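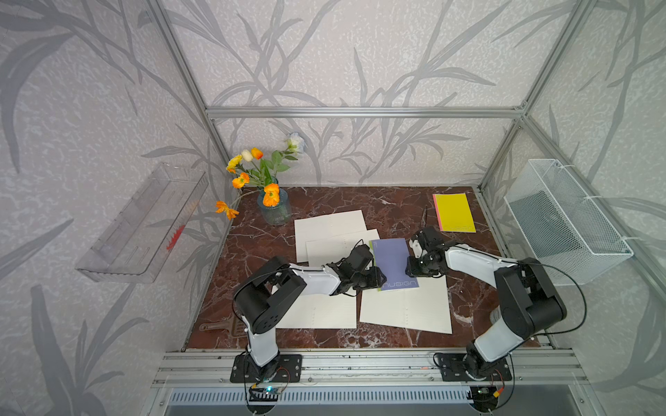
Call for Participants: Household Reading and Paper Use Study

The Skudstead Institute for Community Research invites adults living in Skudstead and the neighboring township of Lokau to take part in a study of how households keep, use and discard printed material. The study covers booklets, manuals, letters, school papers, church bulletins and local newspapers. It does not cover books borrowed from a public library.

The Institute is seeking 294 households. Enrollment is open until all places are filled or until the first week of April, whichever comes first.

Who may apply

Applicants must be 18 years of age or older and must have lived at their current address for at least 11 months. One adult from each household will serve as the main participant and will sign the consent form. Other members of the household may contribute to the paper log but are not required to do so. Employees of the Institute and members of their immediate families are not eligible. Renters and homeowners are equally welcome, and no particular level of education is expected.

What participation involves

Each household will keep a log for three months. Entries are made once a week and usually take less than half an hour. Participants record what printed material entered the home, where it was kept, and what was thrown away, recycled or passed on to someone else. The log is available on paper or as an online form. Households that begin with one format may change to the other at the end of any month.

Participants will also complete two interviews, one at the start of the study and one at the end. Interviews are held at the Institute's offices in the Maurya Building or by telephone. Home visits are not part of the study. Interpreters can be arranged if requested at the time of application.

Compensation

Households that return a complete set of logs and attend both interviews will receive a payment of $150. Those that withdraw early will be paid for each full month completed. Parking at the Maurya Building is free for participants on interview days.

Privacy

Names and addresses are stored separately from the logs. Participants should not copy out the contents of private letters or financial statements. Published results will not identify any household. Participation is voluntary and may be ended at any time without giving a reason.

How to apply

Application forms are available at the Institute's front desk and at the Jonau Street branch office in Lokau. Completed forms may be returned in person or mailed to Household Study, P.O. Box 1570, Skudstead. Applicants will be notified of the decision in writing.

Posted 25 December 2018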